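What the Bin Kept

Ten past four and the shop still smelled of machine oil. Berwyn Ifans had his coat on already. One arm of it, anyway.

The Cumetti job had to be gone by five. That was the deal. Everything out of the back room, everything sorted, the key under the mat for Malia. He'd done the shelves. He'd done the drawers, mostly, and the drawer that stuck he had kicked shut and called done.

Which left the bin.

Gray thing, big, open at the top, sitting on the pale wood table where his father used to eat lunch. Scratched to hell inside. Forty lunches' worth of arguments had gone on over that bin, what belonged in it, what didn't. Green with green. Red with red. His father had rules for it and never wrote them down.

Berwyn leaned over and looked in. Green blocks pushed out to the sides. The reddish ones all in a heap in the middle, one across, the others slanting away underneath like a road that couldnt make up its mind.

He thought, take the lot. Tip it in a box. Who'd know.
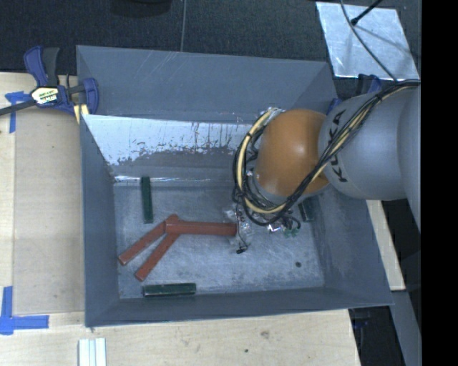

Malia would know, and she said so, down the phone, before he'd even asked. You don't tip it, Berwyn. You take the reds first and then you do the greens, and you don't mix them, he hated them mixed. And leave the bin where it is. Edwards wants the bin.

"Edwards wants it? Look at the state of it."

He wants it, she said. He offered 81 for it.

"Eighty-one what?"

Dollars. She was eating something. He could hear the fork.

So, reds first. Fine. He found a Hekico carton by the door, the flaps gone soft, and lined it with newspaper becuase his father would have. July and the windows painted shut. Sweat down his back, the coat hanging off him by the one sleeve. He shook it loose and let it drop.

The paint had come off the bin in places, up on the back wall, a ragged bright patch. He remembered that patch smaller. He remembered being small enough that the bin was up at his chin, and a hand coming down past his ear with a green block in it. Yours, his father said. You find where it goes.

He'd put it in wrong. He'd always put it in wrong.

Twenty to five. The carton was heavier than he'd figured. He folded the flaps over, under, over, and they popped back up, and he looked for tape and there was no tape, the tape was in the drawer. The one he'd kicked.

He went and pulled on it. Nothing. Pulled again, both hands, foot against the leg of the bench.

"You still there?" said the phone.

"Hang on," he said. "Two minutes. Tell Edwards a hundred."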